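Pletham Manipulation Club — Frequently Asked Questions

Last updated November 28, 2021

Who can join?

Anyone enrolled at the college, full time or part time, in any department. About half of our members study engineering. The rest come from biology, design, nursing and wherever else. You do not have to take a robotics course first, and you do not have to take one afterward.

Do I need to know how to program?

No. New members start by driving the arms by hand, and you can spend a whole term doing that if you like it. If you want to write code, Saqib Lashari runs a beginner group that works in Python and assumes you have never used it. Bring your own laptop if you have one. There are a few loaners, but they are old and slow to start up.

What does the club do?

We work on tabletop tasks: picking things up, putting them in containers, taking them out again, folding cloth. Each team picks one task and keeps at it for the term. The current beginner task is called Pantry. The arm has to move toy fruits and vegetables between the tabletop and a clear plastic tub without knocking anything over.
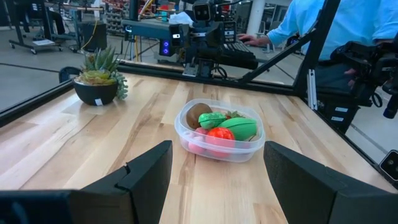

Teams are scored on how many items end up where they should be and on how long the run takes. A dropped item can be picked up again by the arm, but if a person touches it, the run is over. The full scoring sheet is pinned in the club channel.

Why toy food and not real food?

Real tomatoes do not last. We tried it in the first year and went through a lot of paper towels. Toys also stay the same size from one term to the next, so a team can compare its runs with older ones.

Can I bring my own objects?

Yes, for practice. For scored runs you have to use the club set. Please do not bring glass, anything with a blade, or anything you would be upset to see squeezed too hard.

How do I book time on an arm?

Use the Vikska calendar, which you get access to after the safety session. Slots are two hours long. A team can hold no more than two slots a week until everyone has had one. If you cannot make your slot, release it the day before so another team can take it.

What happens in the safety session?

It takes one evening. You learn where the stop buttons are, how to start up and shut down an arm, and where to stand while somebody else is driving. At the end you do a short practical check with an officer. You cannot book an arm until you have passed, but you can watch as often as you want.

How big are the teams?

Three or four people. One drives, one keeps the log, and the others reset the table between runs. We ask teams to trade jobs so that the same person is not always holding the notebook. If you sign up alone, we will put you with a team that has room.

Do we have to record every run?

Yes, including the bad ones. The failed runs are what the coding group asks for most. Last year's teams logged 1635 runs all together, and the ones with clear notes are still being used. Write down which objects were on the table, where they started, and what went wrong, in plain words. "Slipped off the left finger" is a good note. "Bad run" is not.
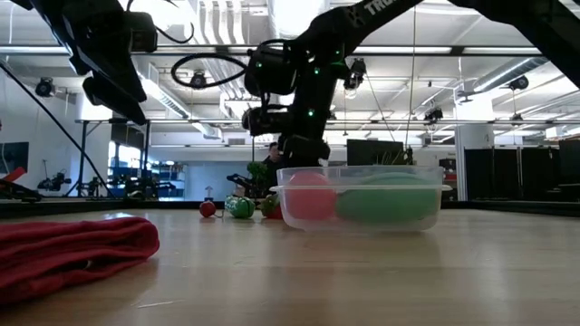 Teams that share a table also share a log, so put your team name at the top of each page. Rattana Yimyam collects the logs at the end of the month and will write to you if a page is missing.

Is there a competition?

There is one, in January, called the Nukeo Cup. It is held here and is open to student clubs from other schools. Last time there were 18 teams. Beginners can enter the Pantry event and nothing else in their first year. You are not required to compete, and plenty of members never do.

What does it cost?

Dues are $7 a term. That pays for replacement objects, tubs and snacks. The Chantharasri Fund gave us $2000 this year for travel and spare gripper parts, so members who go to away events do not pay for the van.

Can I get course credit?

Sometimes. A few instructors accept club work as an independent project, but you have to arrange it with them before the term starts. We can write a letter saying what you did and how many hours you booked. We cannot grade you.

Can I visit before I sign up?

Yes. Come to any open evening and ask for Saqib or Rattana. Wear closed shoes and tie back long hair — you will be asked to wait outside the lab if you show up in sandals. Guests can stand at the back and talk to teams between runs. Food and drinks stay in the hallway.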